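Furkero Vol. 7 review: the fan magazine that finally got a decent binding

Filed under: Magazines, Artbooks, Imports

OK quick one because I have to be out the door by 4pm and I promised this would be up. Volume 7 of Furkero, the quarterly for people who still care about the Wemik games. Got mine in September, read it twice, spilled tea on it once. Survives tea.

Short version: buy it if you skipped 5 and 6. If you have everything already, maybe flip through a friend's copy first.

Longer version.

Cover first. New art by Lucero Montoya, wraparound, the river fortress from the second Wemik with the whole party on the steps. Gorgeous. The spine finally lines up with the other volumes too, after the mess with volume 4, which was taller than the rest and has been sticking up on my shelf ever since like a bad tooth. Matte finish. Picks up fingerprints. I've given up and put a sleeve on it.

100 pages this time. Volume 6 was fatter but a lot of that was ads and the reader poll, so in terms of stuff to read I'd call it even.

What's in it:

Interview with Joonas Kiiskinen, who wrote most of the side quests in the first two games. Best thing in the book. He talks about the ferryman quest and the ending they had to pull a month before it shipped, and there's a scan of his handwritten flowchart with half the boxes crossed out. I always figured the ferryman was meant to be somebody's father. He was! Or he was until the second draft. Goes on for pages and I wanted more.

Character sheets for the prequel. Line art, front and back, with color notes. Good size, one to a page. Some of these were up on the site already in low res but the print versions are so much sharper, you can read the little pencil notes about buckles and hems. Cosplayers are going to be happy. The villain sheets are missing, they're being held for volume 8 apparently. Annoying.

A short comic. Eh. It's twelve pages of two guards talking about soup. Some people will love it. Art is nice, jokes are very much for people who did every tavern conversation in game one. I did every tavern conversation in game one and I still only laughed at the last panel.

The map. Fold-out, glued in at the back. I was scared to open it the first time as the one in volume 3 tore straight out of mine, but this one has a proper strip of tape down the fold and it's held. Covers the northern half only. Labels are tiny. If your eyes are like mine get a lamp.

Letters, fan art, the usual. Fan art section is printed on cheaper paper and the blacks go a bit gray, which is a shame, theres a really moody ink piece of the lighthouse that deserved better.

Then the print quality in general. New printer this time, Kopecký, and you can tell. Colors are deeper, text is crisp, and the binding is sewn so it lies flat on a table. The old glued ones cracked if you looked at them funny. I've had mine bent back at the interview for days now and not one page has come loose. For a magazine you're meant to keep, that matters more to me than extra pages.

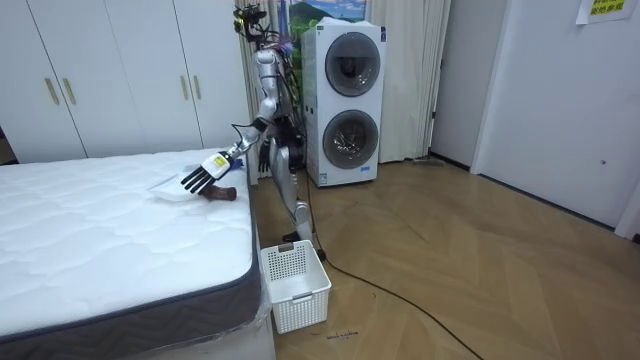 Raelene Donnelly wrote in after I posted my first impressions and wants it on record that her copy is not perfect: Mine has two of the character sheets bound upside down, and when I emailed the shop they offered me a discount on the next volume instead of a replacement. I don't want a discount, I want the sheets the right way up. Binding is great, agreed, but check your copy before you throw the packaging out.

Fair. Went back and checked mine, all the right way up. Tapio Kettunen's copy is fine too. If yours is messed up, keep emailing, be polite, attach a photo.

Price and where to get it. It's 48 plus shipping direct from the publisher, and shipping is the painful bit if you're overseas. Ristico carries it as well and they combine orders, so if you're already picking up a figure or a soundtrack do it that way. They pack well, stiff cardboard on both sides, corners arrived sharp. The print run is 2000, which sounds like plenty, but volume 6 was gone before I'd made up my mind and now the resale prices are silly. I've seen people ask 500 for the signed one. Don't pay that. Please.

There's a digital edition now too. It's okay?? The art looks nice zoomed in but double page spreads are split down the middle, so the map is basically useless and the cover loses its whole point. No bookmarks, no search. Fine for reading the interview on the bus. I wouldn't pay for it on its own, and you can't get it bundled with the paper one, no idea why.

Bad stuff, in no order. No index again. Page numbers dissapear on full bleed pages so good luck finding anything. The translated sections have a few names spelled two diffrent ways (the captain is Orrel on one page and Orel on the next). And the preview of the spinoff is two paragraphs and a logo, after the back cover of volume 6 made it sound like a whole feature. I was kind of mad about that one.

Good stuff: the interview, the sheets, the map, the binding.

Compared to the others, I'd put it behind volume 2, which still has the best concept art of the lot, and ahead of everything else. Eetu Toivonen will tell you volume 5 is better because of the music section. He's wrong but he's consistent about it. The music section was four pages and one of them was a photo of a mixing desk.

Score: 8 out of 10. Would've been a 9 with the villain sheets.

Volume 8 preorders aren't up yet. When they are I'll stick the link in the sidebar. Comments are open, tell me if your sheets are upside down too, and tag spoilers for the ferryman thing please, some people are still playing.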